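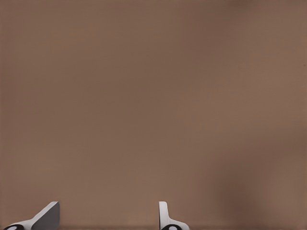 Umut Kılıçarslan asks why I bother with the wrist camera at all if it goes blind for the last stretch of every approach. Fair question. Thread, because the answer depends on which gripper is mounted.

**Setup.** Same arm model in simulation, same controller, same wrist camera mount. Two parallel-jaw grippers: the Akyol and the Lalier. The Akyol has wide, blocky fingers. The Lalier's are slimmer and a bit longer. 504 trials in total, split evenly between the two, all in sim. No hardware numbers in this thread.

**Task.** Approach a plain surface with the jaws open, stop at a set standoff, close on a part if there is one, retreat. Dull on purpose. I wanted the end of the approach isolated from everything else.

Close to a plain brown surface, the wrist view is fingers at the bottom and brown everywhere else. Soft shading, no edge or corner to lock onto. A feature tracker has very little to work with there, and mine reports it by dropping its match count to near zero and then reporting a confident pose anyway. That second part is a bug. Mine, not the tracker's. I was reading the covariance from the previous update.

**What the controller does with that.** The Gernden controller takes a pose correction from the camera on every cycle unless told otherwise. With the stale covariance it kept accepting bad corrections, and the tool drifted sideways while descending. Worst case was 5 mm. That is plenty to miss a small part and still log a clean stop.

First fix: gate on match count. Below the threshold, ignore the camera and hold the last good estimate plus joint encoders. I set the threshold at 50 matches. I tried lower and got the drift back. I tried higher and the gate closed so early that the camera was useless for most of the descent.

With the gate in, lateral error at standoff was under 3 mm for both grippers in all trials. Most of what remains comes from the estimate that was current when the gate closed, so it helps to slow down before that point and let the filter settle.

**Gripper differences, part one.** The Akyol covers more of the lower image. I expected that to hurt. It didn't do much, as the lower strip was the least useful part of the view by then anyway. The Lalier leaves more background visible, but more of a blank surface is still a blank surface.

**Part two.** The fingers themselves are trackable. They are light, they have corners, and they stay put in the camera frame when the jaws are not moving. If you don't mask them, the tracker picks them up as static features and concludes that the arm has stopped. I lost an evening to this in July. Mask the fingers, and mask them at full open as well as closed, because the opening changes where they sit.

Masks are generated from the gripper model and the commanded jaw width. For the Akyol this worked the first time. The Lalier model I was given had its fingertip pads offset from where the renderer put them, so the mask missed a sliver along the inside of each tip. A sliver is enough. Padded the mask and moved on.

Unnecessary detail for anyone using the Jaltulport scene loader: it applies the camera transform before the tool offset unless you set the order flag. The default is documented, on a page I had not read. If your fingers show up somewhere odd in the wrist view, check that first.

**On shadows.** A blurry dark patch with no crisp outline is not a feature, but a loose detector setting will find points along it. Those points move with the light and the tool, and they do not agree with the surface. I raised the contrast threshold until they went away. It cost some good matches higher up in the approach, and I could afford them.

Umut again, by message: why not add a fixed overhead camera and be done with it? I did run that. It helps with the lateral error and does little for the standoff distance, and the hand blocks its view of the tips near the end. It also adds a second calibration to maintain. For a fixed cell I would take that trade. For a setup that gets moved, no.

**Distance.** Without texture, the single wrist camera cannot tell me how far off the surface is, and shading is not a substitute. Standoff comes from the known surface height. If that height is wrong, the stop is wrong by the same amount, with either gripper.

**Which one I'm keeping.** The Akyol, for now. Error was the same within noise. Its model matches its render, and the mask needs no padding. The Lalier would be the better choice for narrow parts, where finger width matters more than my convenience.

Config files and the gate code go up once I have removed the hard-coded paths. Covariance fix was merged 09/07/2018. If you pulled the controller branch before then, pull it again and discard any drift numbers you got from it.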